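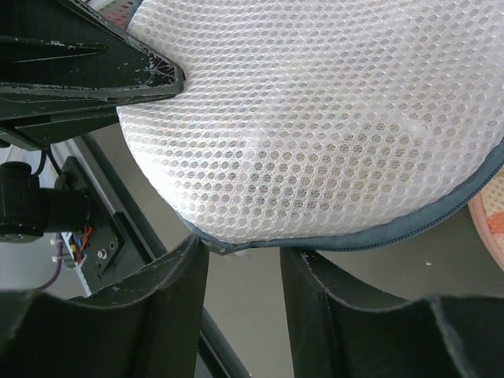 The Case for the Mesh Laundry Bag

Most laundry advice is about detergent. I think people should spend less time on that and more on the bag. A zippered mesh bag costs very little, lasts for years and prevents most of the damage a washing machine does to small clothes. I'd put one in every home before a second bottle of anything.

My own position used to be the opposite. I thought mesh bags were for people with expensive underwear. Then I moved to an apartment with a shared machine, a Gristell front loader, and paid to have it opened up after it stopped draining. The bill was 236 dollars. The cause was a baby sock in the pump. I bought a bag the same month, in January, and have washed small things in one ever since.

The type matters. Thin net, the kind sold in packs at the checkout, snags on hooks and tears at the seam. The thicker knit is better. It feels padded and has small round holes in rows, and it holds up when it rubs against the drum. I also want fabric binding along the edge, because raw mesh frays there first. The Clavel bag I've had longest is bound all the way around and the stitching is still tight.

The zipper is the other weak point. Close it fully and tuck the pull under its cover if there is one. A bag that opens halfway through a cycle is worse than no bag, since now you have a loose bag in there too.

People complain that clothes don't get clean inside mesh. That's usually a filling problem. Half full is right. I wash bras, tights and baby things at 90 degrees Fahrenheit for 30 minutes and have no trouble with any of it – stains get treated first, as they would anyway.

Where the bag lives between washes also matters. Mine used to end up in a drawer, and a bag in a drawer doesn't get used. Keep it next to the basket, on the floor if you have to, so that the small stuff goes in as it comes off. Sorting on laundry day is a chore. Sorting one sock at a time is hardly anything.
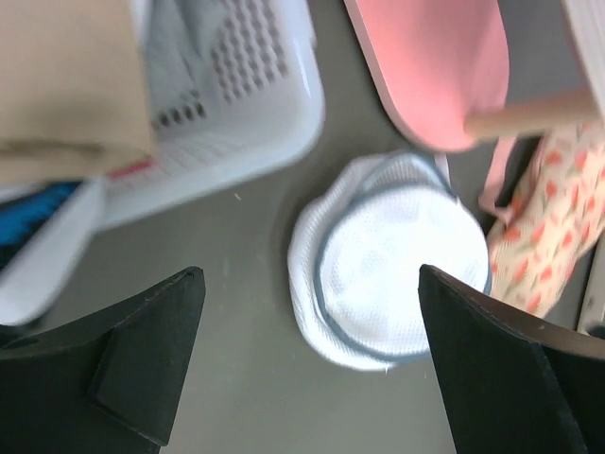
Round mesh bag with a gray-blue zipper trim, next to a white laundry basket.

I don't think you need a set of six in graded sizes. Viklund sells one like that and I've never met a household that used the smallest. Two bags of a decent size will do, one for delicates and one for socks. Rinse them out now and then and hang them up to dry with the zipper open.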